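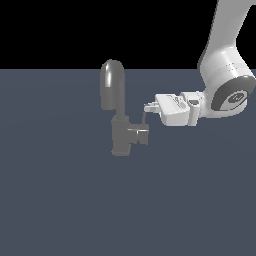 Water Softeners and Filters: Questions We Get

Do I need a water softener?

Maybe. Most people who ask us have already been told yes by somebody selling one. Get a hardness number first. If you are on the Diruscombe town supply, the number is in the yearly water report. If you have a well, pay for a lab test and pick the lab yourself.

A salesman did a free test in my kitchen and the water turned cloudy. Should I worry?

Probably not. Plenty of those tests add drops that react with ordinary minerals. Cloudy means minerals. It does not mean the water is unsafe, and it says nothing about lead or bacteria.

I was quoted $2000 for a whole-house system. Is that fair?

Ask for the price of the tank, the valve and the labor on separate lines. Capucine Langlois on our desk has read a stack of these quotes, and the labor line is where they get vague. One member got the same size of unit put in for $500 less by asking a second plumber.

Will it pay for itself?

We have yet to see the math. The brochures count soap savings that would need you to wash clothes all day. Scale does shorten the life of a water heater, so there is something to it, but be wary of anyone who gives you a payback date.

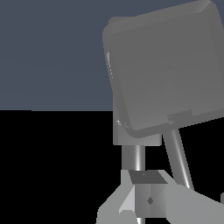 Sidley Household Consumers' Club - Water and Plumbing Desk

What about magnetic descalers that clamp on the pipe?

We are not convinced. Brahim El Sherbiny kept one on his own pipe for 4 months and scrubbed the same crust off his kettle the whole time. That is one house, we know. If you want to try one anyway, get the refund terms in writing.

Does a pitcher filter soften water?

Some do a little, for a while. Most are made for taste and chlorine. Read what the cartridge is certified to reduce and ignore the word "pure" on the box.

Is softened water okay to drink?

For most people, yes. It does carry some added sodium, so ask your doctor if you are on a low-salt diet. Many homes leave the cold kitchen line unsoftened - a good idea, and cheap if done at the time of install.

Can I send you my quote?

Members can. Black out your account number and drop it at the Hnatiuk Hall office, marked for Zsófia Szekeres. We don't recommend brands and we take no money from dealers. Replies slow down in May.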